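**Makokha Heating & Drains opens a second depot, with better biscuits**

Makokha, the family plumbing and heating firm, will open a new depot in Urau this July. It will be the firm's second, the first having run out of room for boilers, vans and Brunello Gatti's collection of obsolete taps.

The Urau depot will cover 767 homes on the Fumomico estate, where the pipes were laid by optimists. Residents will be able to book a boiler service, report a leak or have a drain cleared without waiting for a van to cross the river.

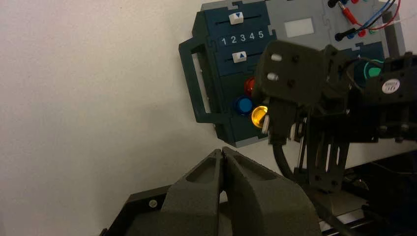 *Page last updated: 28 March 2023*

"We get most of our calls from Urau just after supper," said Annatjie Ndlovu, managing director. "I'd like my engineers to eat theirs at some point."

Kalkidan Demissie will run the new depot. She joined Makokha as an apprentice and has since unblocked 497 kitchen sinks, a figure she supplied herself and will defend in writing.

A boiler service booked before opening day comes with a free check of the stopcock, assuming the householder can find it. Engineers will help look.

Press enquiries: Mayu Sekiguchi, Makokha office. For leaks, please ring the emergency line, as Mayu doesn't own a spanner.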